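Cuaderno de simulación, agosto. Proyecto Cluvonard, puesto 2

Repaso de las normas de la celda virtual antes de pasar nada al brazo real. Kelly Dunmore pide que el límite de velocidad viva en el controlador y no en cada script. De acuerdo. Queda en 90 mm/s para la aproximación y 400 mm/s en tránsito.

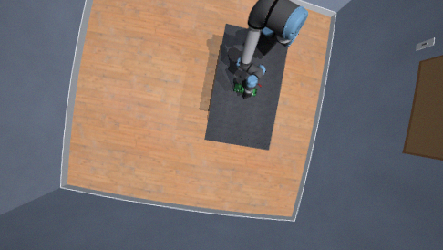

Otras reglas que dejo fijadas:
Semilla anotada en cada tanda (la de hoy, 518).
Colisiones activas también entre muñeca y mesa. En la plantilla de Mellor venían apagadas.
Ninguna trayectoria se exporta sin una segunda firma.
Si cambia la pinza, se repite la tanda entera.

Falta decidir si el contacto con una pieza vecina cuenta como fallo o como aviso. Yo lo pondría como fallo. Kelly lo consulta con Plalline y mientras tanto se registra aparte, en la columna de incidencias.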